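4.3 Comparing grippers in simulation

This section sets out the procedure for comparing two-finger grippers on the simulated two-arm bench before any trial on hardware. It applies to the Stormont bench configuration and assumes that the installation steps in section 4.1 have been completed. Results obtained here are used to choose finger settings and do not replace the acceptance tests in section 6.

Preparing the comparison

1. Open Uketti and load the two-arm bench. Wait until both arms report that they are ready.

2. Select the gripper model for each arm. The Drurniden and Lüthi models are supplied with the bench. For a first run, fit the same model to both arms.

3. Set the closing force to 20 N and the closing speed to 10 mm/s for both grippers.

4. Place one object within reach of each arm. Objects with a rim tab are recommended, as the tab gives both grippers a similar surface to hold.

5. Move each gripper to its object and close the fingers on the tab. Keep the object low over the tabletop at this stage. 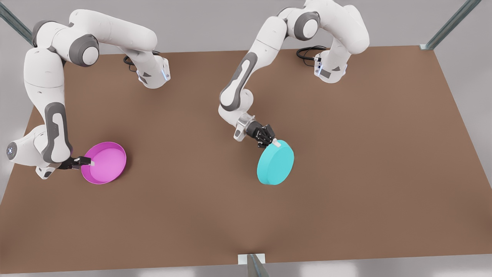

Figure 4-3. Both grippers closed on the rim tabs: magenta pan (right arm) and turquoise disc (left arm).

Note: "Right" and "left" refer to the robot's own arms. When the bench is viewed from the near edge of the table, the robot's right arm appears on the left of the screen.

Running the comparison

6. Confirm that the fingers of both grippers meet the tab squarely. If a gripper is tilted, open it, correct the wrist angle and repeat step 5.

7. Start the recording and raise both objects by 80 mm. Hold for three seconds, then lower them at the same speed.

8. Read the slip value for each arm in the results panel and enter it on the comparison sheet, together with the gripper model and closing force.

9. Exchange the two objects and repeat steps 5 to 8. A difference that follows the object should not be recorded as a difference between grippers.

10. Change the gripper model on one arm only and repeat the full sequence.

Caution: Do not copy simulated closing forces directly to a physical controller. Contact friction in the simulation is a set value and may differ from that of the real object.

Caution: Stop the run before changing a gripper model. Changing it while the fingers are closed will make the slip value for that run invalid.

Completed sheets should be sent to Widad Saab for review. Requests for additional gripper models should be addressed to Oskari Lehtinen.

© 2021 Stormont | Contact technical support | Back to top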